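Subject: Re: [layout] paper and tape on the Corrigan table
From: Rangi Lockyer
Time: 4:12 PM

On the table covering, Zemeck wrote:

> We tried to copy your grid on our bench and it did not go well. The
> paper went down in two sheets with a butt joint, and by the end of
> the first week the joint had lifted along most of its length. The
> tape lines came up with it. Three questions:
>
> 1. One sheet or several?
> 2. Do you lay the long lines first, or the short ones?
> 3. Where do you take an object's position from, the center or the
> nearest edge? Our notes disagree with each other on this and I
> would like to settle it before we enter the May layouts.

Taking these in order.

1. One sheet. We had the same trouble with a joint and gave up on it. Cut the paper long, fold it under the table on all four sides and tape it on the underside. Pull from the middle of each side toward the corners, the way you would stretch a canvas. If the paper is off a roll, leave it flat overnight under some weight first or it will keep its curl and push the tape up at the ends.

2. Long lines first. Mark both ends in pencil, stick one end, pull the tape out past the far mark, sight along it, then lower it in one go. Do not stretch it. Stretched tape creeps back and wrinkles the paper. Then the short lines across the top, checked with a square at two crossings. We do not cut the tape at crossings. The overlap is thick enough to feel with a fingernail, and a light bowl or plate sitting on one can rock a little. If that matters to you, cut the upper strip on both sides of the lower one and butt it.

Blue tape on brown paper is still the best combination we have used. White was easier to see but picked up dirt along the edges.

3. Center of the base for anything round, always. Edge readings go wrong as soon as somebody swaps a plate for a wider one. For the toaster we use the corner nearest the middle of the table, ignoring the rounding, and note which way the slots face.

The tableware set as we have it now:

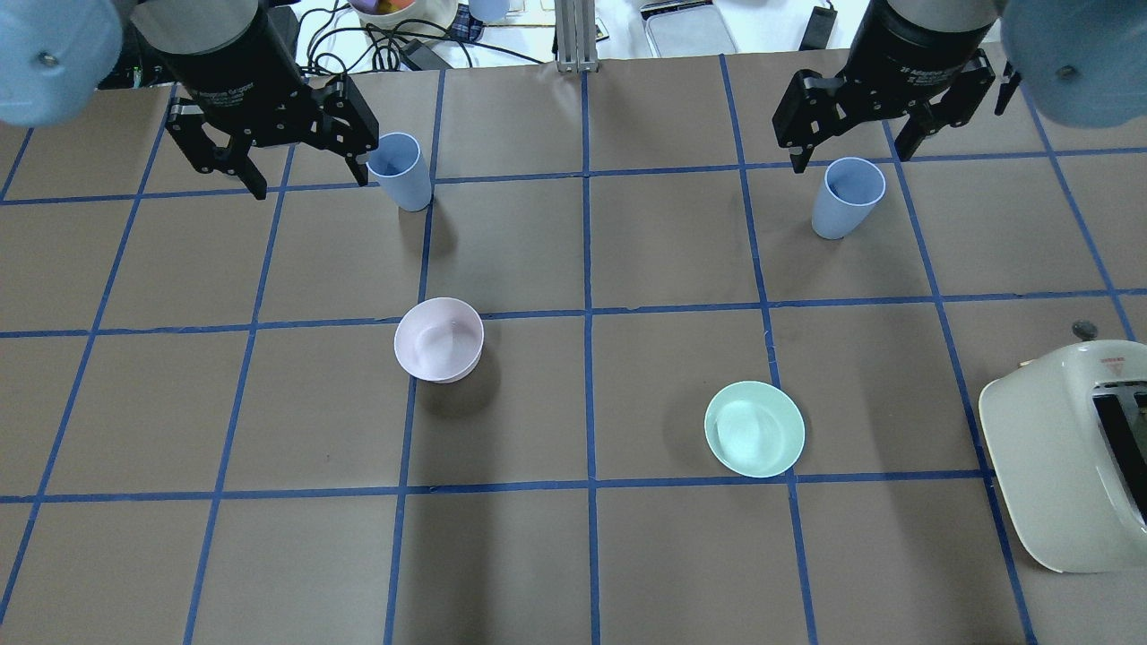
Blue cups, pink bowl, mint plate, toaster at right.

The bowl is the case your notes probably disagree on. It is on a crossing, so it belongs to no single cell. We enter it as a crossing (line, line) and leave the cell field blank. The plate is entered by cell even when its rim comes close to a line, and the cups likewise. Both cups go in upright with the rim up; if one is ever placed upside down it gets a separate entry, because the footprint changes.

The layout list stands at 1,592 entries after I removed 99 duplicates. Most of those were the same arrangement entered once by center and once by edge, so your question 3 is overdue. The older list with 2,522 lines that is still in the Costari folder should not be used for anything. It mixes both conventions and I have no way to separate them.

On replacement: change the paper when the pencil marks no longer rub out cleanly. Tape can be patched, but if more than one line needs it I would redo the sheet. Allow 10 minutes for the paper and considerably longer for the tape.

I still owe Seditz the template for the smaller table. It will go to the list when the dimensions are checked.

Rangi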